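[Hausliste] Re: Re: Spülmaschine, schon wieder

Von: Ilse Aerts
An: Hausliste Stonduvville
Betreff: Re: Re: Spülmaschine, schon wieder

Liebe alle,

danke an Harpreet für die Mail von gestern Nacht. Ich zitiere sie unten in Auszügen, damit auch diejenigen etwas davon haben, die Mails mit dem Wort »Spülmaschine« im Betreff grundsätzlich ungelesen archivieren. Ihr wisst, wer ihr seid, und ich weiß es auch, denn es sind dieselben, die ihre Teller mit eingetrocknetem Linsencurry nach hinten rechts stellen.

Harpreet Kennedy schrieb:

> Ich habe heute um kurz vor Mitternacht die Maschine ausgeräumt und
> dann wieder eingeräumt, weil die Hälfte nicht sauber war. In der
> Mitte lagen vier Teller aufeinander wie Pfannkuchen. Die große
> Schüssel vom Bamia-Abend lag mit der Öffnung nach oben im unteren
> Korb und hatte einen See drin. Der See hatte Okra.
>
> Vorschlag: Entweder wir einigen uns auf eine Art einzuräumen, oder
> jeder spült von Hand, was er benutzt. Mir ist beides recht. Mir ist
> nur nicht recht, dass ich um Mitternacht Okra aus einer Schüssel
> fische, die ich nicht benutzt habe.
>
> Außerdem: Was ist mit dem Einsatz im Spülbecken? Gehört der da
> hinein, oder hat den jemand dort geparkt?

Der Reihe nach, wobei ich hinten anfange. Der schwarze Einsatz gehört ins Becken. Nathalie hat ihn besorgt, und er ist zum Abtropfen da. Er ist kein Zwischenlager für Besteck, das auf bessere Zeiten wartet, und auch keine Endstation für Teebeutel. Wer einen großen Topf schrubben will, nimmt ihn heraus und setzt ihn danach wieder ein. Letzte Woche stand er zwei Tage lang auf dem Flurregal neben den Fahrradhelmen. Das fand ich als Installation ganz reizvoll.

Zum Spülen von Hand: Das hatten wir, bevor wir die Maschine bei Van Beek gekauft haben. Wer damals schon hier wohnte, erinnert sich an den Turm. Ibsa hat ihn einmal mit einem Zollstock vermessen und kam auf 73 Zentimeter, ohne die Auflaufform obendrauf. Ich möchte dorthin nicht zurück. Die Maschine hat uns 700 Euro gekostet, ein Betrag, für den sie durchaus erwarten darf, dass man ihr die Teller so hinstellt, dass sie sie auch erreicht.

Also die gemeinsame Art einzuräumen. Sylvain und ich haben uns beim Kaffee auf Folgendes geeinigt. Dass Sylvain und ich uns überhaupt auf etwas geeinigt haben, sollte der Sache Gewicht geben.

Teller kommen nach unten, hochkant, immer einer pro Lücke, Vorderseite zur Mitte. Zwei in einer Lücke sind keine Platzersparnis, sondern zwei schmutzige Teller.

Schüsseln kommen mit der Öffnung nach unten und etwas schräg hinein. Kleine nach oben, große nach unten. Die ganz große nimmt allerdings den Platz von fünf Tellern weg. Wenn die Maschine sowieso voll ist, wascht sie bitte kurz mit der Hand, es dauert nicht lang und man kann dabei aus dem Fenster im Treppenhaus nichts sehen, also lenkt einen auch nichts ab.

Tassen und Gläser nach oben. Holzlöffel nirgendwohin. Ich habe Sylvains Kochlöffel gesehen, nachdem er viermal mitgelaufen war, er sah aus wie Strandgut.

Vorher Reste abkratzen, aber nicht vorspülen. Ibsa spült seine Sachen so gründlich vor, dass die Maschine sie hinterher nur noch bestaunt. Das ist nett gemeint und kostet Wasser. Umgekehrt hat Harpreet recht, dass ein halbes Okragericht kein »Rest« ist, sondern eine Mahlzeit, und die gehört in eine Dose in den Kühlschrank.

Ausräumen: erst den unteren Korb, dann den oberen. Oben sammelt sich das Wasser in den Tassenböden, und wer oben anfängt, gießt es über alles, was darunter trocken war. Den Korb zieht man dafür ganz normal am Griff heraus, ohne Schwung. Danach Körbe zurückschieben und die Klappe einen Spalt offen lassen, damit es nicht muffelt. Ganz offen bitte nur, solange jemand davorsteht. Mein linkes Schienbein hat dazu eine eigene Meinung, die ich hier nicht wiedergebe.

Wohin mit dem sauberen Geschirr? Große Teller in den Schrank links, mittleres Fach. Die Schüsseln darunter, ineinander, die größte zuunterst. Ich schreibe das auf, obwohl es mir selbstverständlich vorkommt, denn im Mai habe ich meine Müslischale im Backofen gefunden, und zwar beim Vorheizen.

Und nein, wir brauchen dafür kein Zollatell. (Für die Neuen: Das war der Punkteplan am Kühlschrank. Man bekam 5 Punkte fürs Einräumen und 15 fürs Ausräumen, und am Ende hatte Nathalie alle Punkte und wir anderen ein schlechtes Gewissen. Der Plan hängt übrigens noch, unter dem Pizzaflyer.)

Nathalie hat heute Vormittag noch gefragt, ob man den Filter auch einmal saubermachen müsse. Ja. Unteren Korb heraus, Sieb drehen, herausheben, unter warmem Wasser ausbürsten, wieder einsetzen, bis es fest sitzt. Ich habe es gerade erledigt und möchte über den Fund nicht sprechen. Nächsten Monat ist Sylvain dran, er weiß es mit dieser Mail.
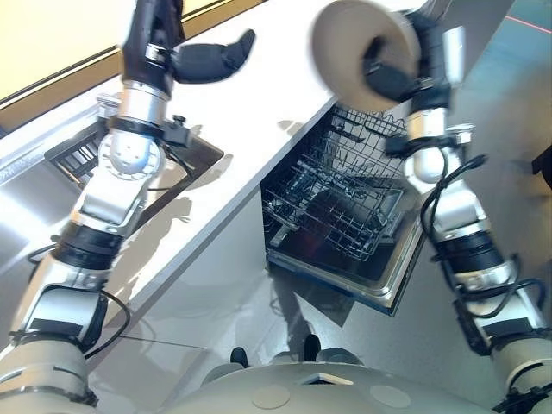
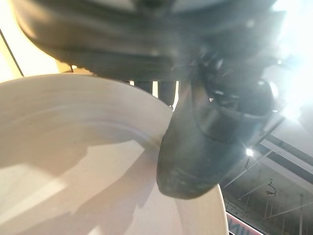 Frage von Ibsa, mündlich am Herd gestellt: Was mache ich, wenn die Maschine fertig ist, ich aber nur eine einzige Gabel brauche?

Du nimmst die Gabel und räumst den Rest auch gleich aus. Wenn du wirklich keine Zeit hast, hängst du den Zettel »sauber« an die Klappe, damit niemand etwas Schmutziges dazustellt.

Der Zettel liegt in der Schublade bei den Geschirrtüchern. Die Rückseite, auf der »schmutzig« steht, hat Harpreet gestern noch unterstrichen.

Gruß aus dem zweiten Stock
Ilse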